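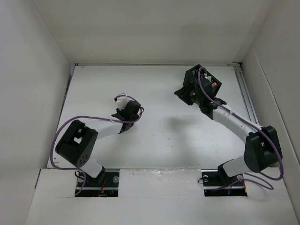

Two arms on a white tabletop, seen from above.

Raselstead
Puzzle adventure for PC, one or two players
Developer: Drendell
Download size: 5 GB

Raselstead is a puzzle adventure set in a flooded mill town. You play Takagi, a surveyor sent to map the streets before the water rises again. Each district is a single large puzzle built from locks, sluices and pumps, and you can leave one half done and go on to another.

The game has about 200 rooms. Most players will need several evenings to reach the ending, and longer if they want every survey mark. There is no combat and no timer. Hints can be switched on per district from the pause menu.

Story by Slavica Yordanov, music by Doina Halilović.

What you get
Full game, including the Prirdale district released in December
Soundtrack as separate files
Printable town map

Two-player mode
Local play only, with split screen. The second player needs a controller. Progress is saved to the first player's file.

Controls
Keyboard and mouse or controller. All keys can be changed. Subtitles are on by default, and text size can be set in the options.

Saves from the demo carry over to the full game. Support replies are sent Monday to Friday.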